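MEDIA RELEASE
For immediate use

Killumgate tool library reopens in April with longer hours and a bigger shed

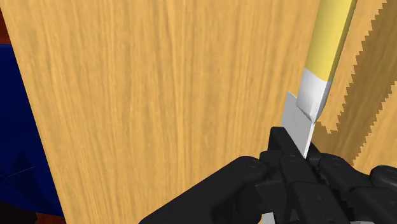 KILLUMGATE - The Killumgate Tool Library opens its doors again in April after a winter shut for repairs. New address, same phone number. Members can borrow from 9 a.m. on opening day and the first hour is for returns only, so please bring back anything you've had since before the closure. No late fees on those.

The library has moved from the old creamery on Stonditz Road to the former paint store behind the rink. More than double the floor space. Proper heating. A ramp at the side door and a counter low enough to use sitting down. Parking is at the rink lot, not on the lane, the neighbours have been patient and we'd like to keep it that way.

Last year the library made 3,947 loans to 322 member households. Pressure washers went out most, then ladders, then the carpet cleaner, which is on its third motor. Sewing machines were the suprise. The waiting list for those ran to seven weeks in the fall and two more have been bought, both Bühler, both second-hand and serviced.

"People kept asking when we'd be back and I kept saying soon," said Waltraud Strebel, coordinator of the library. "The roof took longer than it should have. Then the floor. I'm just glad to have the tile saw out of my garage."

What's changing

Hours. Open four days a week instead of two, with one evening until 8 p.m. The full timetable is on the door and on the website.

Membership. Still $15 a year for a household. Under 25s half price. If that's a stretch, ask at the counter, there's a quiet arrangement for it and no form to fill in.

Deposits. Gone for hand tools. A $100 refundable deposit stays on the big gear: floor sander, cement mixer, post hole auger, wood splitter. Card or cash, returned the same day the tool comes back clean.

Booking. Up to six weeks ahead, online or by phone. The new booking system is from Skevia and replaces the binder. Existing members will get a letter with their number on it. Anyone who hasn't had theirs by opening day can give their name and postal code at the counter.

Loan length. One week for most things, three days for the big gear. Garden tools go to two weeks from May through September. Renewals okay if there's no one waiting.

Repair evenings

A workbench area has been set aside at the back of the new building and repair evenings start the month after opening. Bring a lamp, a toaster, a chair with a wobbly leg. Someone will sit down with you and have a go at it. No gas appliances, no microwaves, no chainsaws. Free for members, by donation for everyone else. Children welcome with an adult, safety glasses provided in small sizes.

There will also be short classes: sharpening garden tools, patching drywall, changing a tap washer, basic sewing machine care. Places are limited to eight per class because of the size of the room. Booking opens when the doors do.

Donations wanted

The library is looking for clamps of any size, a working dehumidifier, extension ladders in good shape, snow shovels and a wheelbarrow with a solid tire. Manuals too if you still have them. Please don't leave things outside the door overnight. Call ahead and we'll find a time. We can't take paint, solvents, propane tanks or anything with a cracked cord.

Also wanted: help at the counter, mostly the evening shift. Training is one session, you don't need to know tools. You do need to be okay with the ocassional muddy auger.

"We had a fellow come in last year to borrow a level and he ended up building shelves for half his street," Strebel said. "That's a good loan."

Opening day

Doors at 9 a.m., coffee on from then, short welcome at 11 a.m., close at 3 p.m. Tours of the new space whenever there's someone free to give one. Sharpening demo out front if it's dry, indoors if not. Reporters and photographers are welcome any time that morning, please check in at the counter first.

Media contact
Waltraud Strebel, Coordinator
Killumgate Tool Library
Behind the rink, side door
Phone messages returned after 4 p.m.

- 30 -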